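Ticket: Left finger drops out mid-grasp, spoons task
Site: Wustitmont, kitchen table station
Opened by: Anselmo Espinoza
Assigned to: Amnuay Sitthichai
Priority: Medium (raised from Low after the second bruise)
Status: Monitoring

Summary

The left finger of the hand-held gripper stops closing partway through a pick, thinks about it, then shuts at full speed. The right finger behaves throughout and deserves some credit. Fault appears on thin handles only. Cups, lids and the big sponge are all fine, so naturally this month's work is spoons.

Anselmo, 09:40

Started after the August firmware from Narnmont. The log shows the left encoder reading frozen for 70 milliseconds, then a jump, then the catch-up. On a cup you would never notice. On a spoon handle it flings the spoon. One went under the fridge and has not been recovered. My thumb was in the gap for the other incident and I would like it noted that I was following the loading instructions at the time, which say to guide the handle in by hand.

Have power cycled. Have power cycled again, with feeling.

Amnuay, 10:15

Please stop putting your thumb in it. Until this is closed, handles go on the table and the gripper goes to them. I've struck that line from the loading instructions. I have no idea who wrote it, though the document history has a theory and the theory is me.

Can you swap the left and right encoder leads at the board and see whether the fault moves?

Anselmo, 11:30

Swapped. Fault stayed on the left finger. So it isn't the board and it isn't the firmware, which means I owe Narnmont an apology for the email. Draft is in my outbox, where it may remain.

Also reseated the pads and checked the screws on the linkage. All tight. Ran the two-spoon layout again with the handles overlapping, which is the worst case for us.

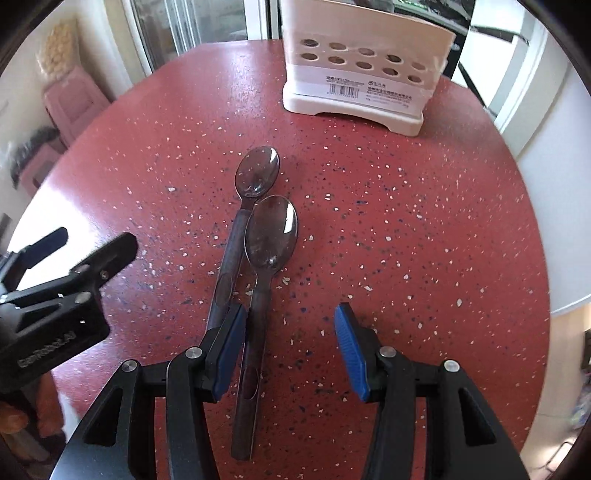 Does the fault depend on how far open the fingers are when the pick starts?

Opening width makes a clear difference: from fully open it failed on 7 picks in the last batch, and from half open it didn't fail at all.

Amnuay, 12:05

That smells like cable. At full opening the left lead gets pulled tightest where it goes round the pivot. Half open, there's slack. Look for a shiny patch on the sleeve.

Anselmo, 13:20

Found the shiny patch. Found what is underneath the shiny patch, too, and it is copper. The lead has been rubbing on the back of the pivot, presumably ever since the Paucar kit went on and somebody routed it the short way because it looked neater. It does look neater.

Isolated the unit and tagged it. No spares in the drawer marked SPARES. There is a sandwich in there.

Amnuay, 13:35

Grevow have the lead in stock and can get it here by 4. Get the long one. Route it outside the linkage with a proper loop, clip it at the housing, then open and close by hand with the power off and watch it through the whole travel before you plug anything in. Check the right side as well while you're there, same person will have done both.

Anselmo, 16:50

Lead fitted, loop left in, clipped. Right side was routed the same way and had just started to wear, so I've moved that too. Hand travel looks clean. Powered up, ran full-open picks on spoons for half an hour: no freezes in the log, no flying cutlery.

I've left the closing speed limit on its low setting overnight. It is painfully slow. My thumb is in favour.

Amnuay, 17:10

Good. Leave the speed limit where it is until we've had 2 clean shifts, then put it back and note it in the ticket. I'm adding a cable check to the weekly sheet and a photo of the correct routing to the Paucar fitting notes, captioned UGLY BUT RIGHT.

Outstanding:
Send old lead back to Grevow in a bag, labelled
Update fitting notes (Amnuay)
Accident book entry for thumb (Anselmo)
Apology to Narnmont (Anselmo, still in outbox)
Spoon, under fridge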